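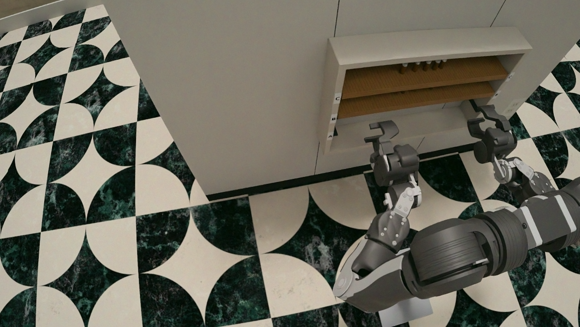
The year my aunt Mercedes Montoya decided to learn the accordion, she was already past the age when most people in Heltance took up anything louder than tomatoes. She bought it from a widow out on the Stovuva road, who wanted 400 for it and would not come down, not even after two cups of coffee and a slice of my aunt's own plum cake, and it came home on the back seat with the belt fastened across it like a child.

I was staying with her that February, sleeping in the little room over the porch, and so I was there for the whole of it – the wheezing before breakfast, the same four bars of the same waltz, the long quiet after a wrong note while she sat and thought over what she had done. She had a book of songs that had belonged to my grandfather, with his pencil marks still in it, and she argued with those marks out loud. "Slower here," he had written, over a part she couldn't have played any faster if the house were burning.

The dog moved out to the shed for a while. The neighbors, who were kind people, took to asking after her health in a careful sort of way, and the man across the lane began mowing a lawn that had no grass on it yet.

She told me one night, while we were drying the dishes, that my grandfather had promised to teach her when she turned 15, and then the mill closed and he went off to Owino for work, and when he came back his hands weren't good for it anymore. She said it the way she might have told me where the spare key was kept. Then she hung up the towel and went and played the four bars again, and I sat on the stairs in my socks and listened, and I believe there were five bars that time, though I wouldn't swear to it.

By spring she had the whole waltz. She played it at my cousin's wedding supper, in the yard, with the lamps hung in the pear tree and everybody's chairs sinking a little into the soft ground. She went too slowly in the middle, just where he'd written it, and she lost her place once and said a word that made the priest look at his plate. An old man I didn't know got up and danced with his hat in his hand, all by himself, until my mother went over and joined him.

She sat down afterward with her face very pink and asked if there was any of the lamb left.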